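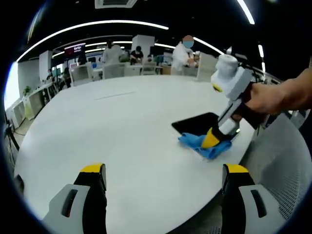
Monday, cloth-wiping station, student project with Vandia.

The pitch for our class: record 1,000 wipes by hand with the gripper and the arm learns to clean a screen. I have questions.

We're at 190. A good share of those are the same person doing the same corner the same way. I'd call that one wipe, recorded a lot.

Also it's one blue cloth and one white table. Ask me what happens on a brown table. I asked, and got told that's next semester.
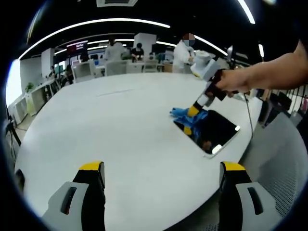
The grip itself I'll give them. Pinching a bunched-up cloth with two fingertips is harder than it sounds — try it with kitchen tongs and then come talk to me.

But the Clutico team posted 940 clips in May and their demo still missed the edge of the plate 5 times in a row. More clips didn't fix that.

What I'd like is a test day before we record any more. Different cloth, different table, someone who's never held the thing. I put it on the class board and so far it has one thumbs up. Mine.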